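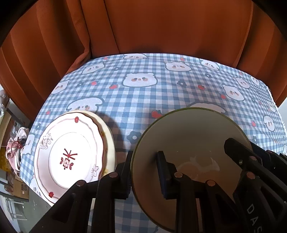 My grandmother never wrote down a recipe in her life, and for a long time I thought this was a charming thing about her. Now I think it was a small disaster for the rest of us. Since last March I try to collect what is left, mostly by telephone, mostly from women over seventy who do not like to be asked for grams. I work in the evening, at a table with a blue-and-white checked cloth with bear faces and strawberries on it, and I have to say that it is difficult to feel like a serious researcher when a bear with pink cheeks looks at you. But I have a notebook, a good pen, and 23 recipes so far, and two of them I would even dare to cook for guests.

The first person I called was Morena Martinelli, who lived for many years on the same stairs as my grandmother. She is a very kind person and a terrible source. When I asked how much flour goes into the chestnut cake, she said, "As much as it takes." I asked how long it stays in the oven, and she said, "Until it is done, dear." I wrote both answers in the notebook, because I did not want to be impolite, and then I baked the cake four times. The fourth one was good. It wants 300 grams of chestnut flour, and I am a little proud of this number.

Her brother Nazareno does not cook, but he remembers what everything should taste like, and he is much more strict than Morena. He told me that the bean soup needs the hard end of the cheese, boiled in it from the beginning, and that anybody who puts in the cheese later "is making a different soup." I tried both ways. He is right, I am sorry to say. The soup with the cheese from the beginning is thicker and has a taste almost like meat.

There is one word which gives me trouble. In our dialect the old women say that the dough must be "tired." I asked four people and received four explanations. Benedetta Grasso says it means rested, so you leave it under a cloth for an hour. Morena says the opposite, that you must work it until it gives up. Ettore Amato, who was a baker and should know, says it is both, first one and then the other, and that I should stop calling people at dinner time. For now I follow Ettore. The dough opens well and it does not tear when I roll it thin.

In English I don't know what to call it. I write this blog in English because my cousins' children read it, and they grew up far away and don't have the Italian. "Tired dough" sounds strange, but I decided to keep it. They can get used to it.

I also made some mistakes that I can share. I began by writing the recipes on loose paper, and I lost the one for the pickled onions — I had to call Elisa Lombardi again, and she gave me a different version from the first time, with more sugar and no bay leaf. So now I have one recipe for onions and a memory of a better one. Also, in the beginning I corrected everything into a modern form, with the ingredients in a list on top. When I read these pages again they were correct and had no voice. Now I write first what the person said, in her words, and under it what I did in my kitchen.

What is still missing: the Easter bread, the rabbit, and the green sauce that my grandmother made only when my uncle was coming. If somebody in the family has the green sauce, please write to me. I know it has anchovies. I know it has old bread in vinegar. There is something else in it, a bit bitter, and I have tried already with capers and with celery leaves and it is neither of them.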